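Journée portes ouvertes de l'atelier Kiria

La journée portes ouvertes de l'atelier Kiria est un rendez-vous de démonstration consacré à la robotique domestique simulée, organisé une fois par an, en septembre, dans l'ancienne filature Gedell. J'y suis allé trois fois, j'ai rempli deux carnets, et comme cette page n'avait pas encore d'article digne de ce nom, je me suis dévoué (avec grand plaisir, je l'avoue !).

Origine

Kiria a d'abord été un atelier de réglage pour petites machines d'emballage. La simulation est arrivée plus tard, par la bande, quand l'équipe a voulu essayer des gestes de préhension sans immobiliser un bras pendant des semaines. Le premier logiciel maison s'appelait Mabuza, et le nom est resté à la salle où se tient la démonstration : on dit « on se retrouve au Mabuza » comme on dirait « au café ». La première ouverture au public avait attiré 49 visiteurs. Je n'y étais pas, et je le regrette encore.

Déroulement de la visite

On entre par la cour, on signe le registre, puis on monte par un escalier assez raide au deuxième étage. Les groupes partent à dix heures, à quatorze heures et à seize heures. Prenez celui de seize heures si vous le pouvez : les démonstrateurs débordent volontiers et on finit par leur poser toutes les questions qu'on n'osait pas poser au début.

La séance dure 50 minutes. La première moitié se passe devant un grand écran, où l'on suit un logement virtuel meublé dans lequel évolue un bras manipulateur. On peut changer de point de vue pendant que ça tourne, et c'est là que tout le monde se rapproche de l'écran ! Dans la seconde moitié, on passe au pupitre et on essaie soi-même de conduire la pince, avec des résultats variables (les miens ne figureront pas dans cet article).

Le logement virtuel

Le logement porte le numéro 7 dans le catalogue de l'atelier, et les habitués l'appellent simplement « le sept ». On le reconnaît tout de suite à son sol orange et à ses murs rose mauve, que l'on retrouve sous tous les angles. Le mobilier reste celui d'un intérieur ordinaire, mais on y croise aussi des choses plus inattendues, par exemple une chaîne de perles métalliques suspendue, que j'aime beaucoup sans savoir expliquer pourquoi.
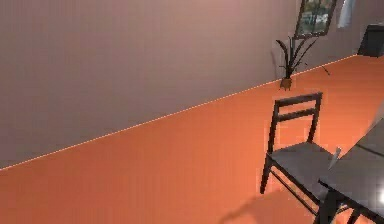
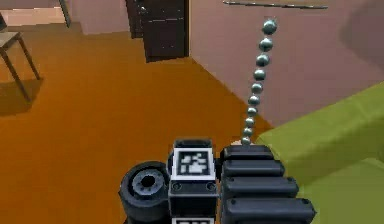
Le même sol orange, vu de deux autres endroits du logement :
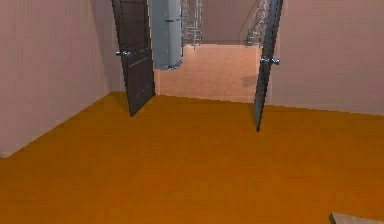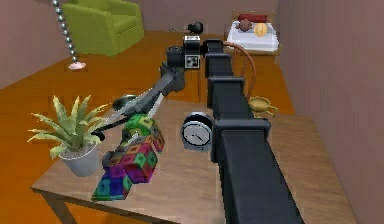 Comlow répond à cela qu'on parle toujours trop du décor et pas assez du temps de calcul : pour qui vient du métier, l'intérêt de la visite serait surtout de voir comment l'atelier règle les contacts entre les doigts et les objets, un point que la présentation expédie en quelques phrases. La remarque est parue dans le bulletin du même nom, et je la trouve juste, même si je continue à aimer le décor.

Les contacts, donc. Un démonstrateur m'a expliqué qu'un objet simulé trop glissant s'échappe de la pince, et qu'un objet trop adhérent donne des prises flatteuses qui ne tiennent plus une fois sur la vraie machine. Tout le travail consiste à chercher entre les deux. L'atelier garde la trace de ses essais dans un cahier numérique, et l'essai montré lors de ma dernière visite portait le numéro 2511. On peut demander à voir les essais ratés, il suffit de s'y prendre avant la fin de la séance, et c'est franchement le meilleur moment de l'après-midi.

Les marqueurs carrés

Une question revient à chaque groupe : à quoi servent les carrés noirs et blancs que l'on aperçoit sur la pince ? Sur un robot réel, ce genre de motif permet à une caméra de retrouver la position et l'orientation d'une pièce. Dans une simulation, on peut les reproduire pour que les vues ressemblent davantage à celles de la machine.

Renseignements pratiques

L'entrée est libre, l'inscription se fait sur place et la salle Mabuza se remplit vite l'après-midi. Les enfants sont admis au pupitre, avec un tabouret pour les plus petits. Il fait chaud sous les toits de Gedell en septembre, même tard, alors prévoyez une gourde. Le vestiaire ferme à dix-huit heures.

Voir aussi : Filature Gedell ; Mabuza (logiciel) ; Comlow (bulletin)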